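Every guide I read before starting on our two-armed robot at the Amutton workshop promised I'd be stacking blocks by teatime. I don't believe those guides any more. What follows is slower and duller, and I trust it a bit more.

You need a flat table, a few small cubes in different colours, a thin square pad to act as the target, and tape for the floor.

## 1. Fix everything you can

Tape the floor where the robot's base goes and put it back on the marks every session. Do the same for the table legs if people borrow your table, as they do ours. Dwight Bouchard lost most of a Saturday to "bad calibration" that was a table shoved over by 4 cm.

Leave slack in the cables at the wrist and elbow, then swing both arms through their full reach by hand with the power off. If a loop pulls tight anywhere, redo it.

## 2. Set out the cubes and test one arm

Put the pad near the middle, green and yellow to the left of it, red on the right. Start with red and the right arm. Park the left one with its fingers open and leave it alone.

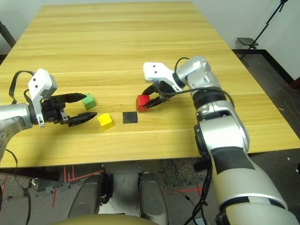 ## 3. Place on the pad

Run the arm at 20 per cent speed. The Cloutier controller we use will happily go to 100, and its manual suggests you try, but I can't see why you'd want to.

Teach three points: above the cube, at the cube, above the pad. Then add the drop point last, with the cube in the fingers, and come down in small steps until it sits flat. Don't type in a height you measured with a ruler. I did, and the gripper pushed the cube into the table hard enough to trip the motor (error 1153, "general fault", thanks very much).

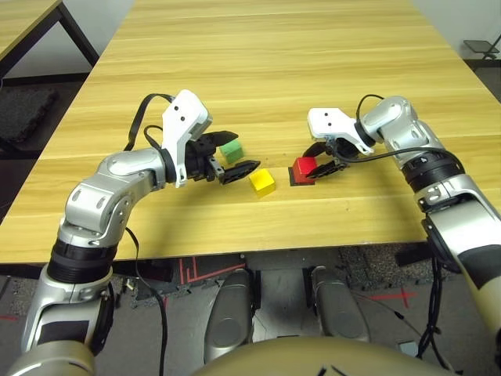
Open the fingers slowly and lift straight up before moving sideways. If the cube drags, the fingers aren't opening evenly, and no amount of software will cure that. Check the screws first.

Once red works, run it up to 20 times without touching anything and write down each miss. One good run proves very little - the videos are all one good run.

## 4. Bring in the second arm

Repeat the lot for yellow, then green, with the left arm. Keep the right one well clear until you've checked both paths separately. The Brarel add-on claims to stop the arms colliding. I still keep a hand on the stop button.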